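Small films, long nights: inside the Halliday youth film program

22/11/2024

The old Furnholm library closes to the public at six, and that is when the film program gets the building. On the night I visited, the people at the back were arguing over a scene in which a girl returns a bicycle to her uncle. The writer wanted four lines of dialogue. The editor wanted none. They settled on one, and then could not agree which.

The Halliday program takes people aged 16 to 24 and gives them until the end of the season to make a short film. There are 40 places this year, up from a much smaller intake when it began. Participants pay nothing. They get a camera to share between each crew, a desk to edit at, and a mentor who has made films before and is prepared to read the same script many times.

Lanying Shen has run it from the start. She made her own first short at 19, on a borrowed camcorder, about her grandmother's market stall. It was turned down by every festival she sent it to. She still shows it on the first night of each intake, including the part where the sound drops out.

"I want them to see something unfinished by someone who kept going," she said. "Most of them have only ever watched very good films. They compare their first week with somebody's twentieth year."

Applications opened in September and 100 came in. The form asks for a page of writing and no footage, which Shen insists on. Footage tends to favour applicants whose schools have equipment, and several of the schools around Furnholm have very little.

One of this year's directors, Shaohua Fan, works mornings at a bakery and had never held a camera before he was accepted. His film follows a night bus driver on the last run before the route is cancelled. He rode the route for two weeks with a notebook before he wrote anything. The driver in the film is played by Darren Kershaw, a retired bus driver who had not acted before either. Kershaw corrected the script in three places, all to do with how a driver would speak to a passenger who had fallen asleep.

"He wouldn't say sir," Kershaw told me. "He'd say mate, or he'd flick the lights."

Fan changed it to the lights.

Money is a steady worry. The program runs on a grant from the regional arts office, some hire income from its lighting kit, and a yearly contribution from Drendatau, a local software company that also lets crews use its meeting rooms as locations. The grant is up for renewal next year. Shen has written the application herself each time and says it takes longer than making a film.

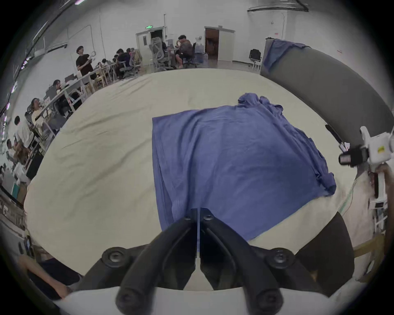
Yevdokiia Hrytsenko, who mentors the documentary crews, came to the program after years of cutting television news. She teaches interviewing first and cameras second. Her crews spend their early sessions recording sound only, then play the recordings back in the dark. She finds that people learn to leave a pause alone much sooner when they have no picture to look at.

Rongrong Shao took that exercise further than most. Her film, Horkero, is 6 minutes long and built almost entirely from phone messages her father left while working away from home. She collected 74 of them and used nine. Her father has heard the finished soundtrack and asked for one message to be taken out. She took it out, and re-cut the ending to cover the gap.

The finished shorts will be shown over two evenings at the library, with seats free and a talk from the crews after each session. Fan has asked for the early slot, as he starts at the bakery at four.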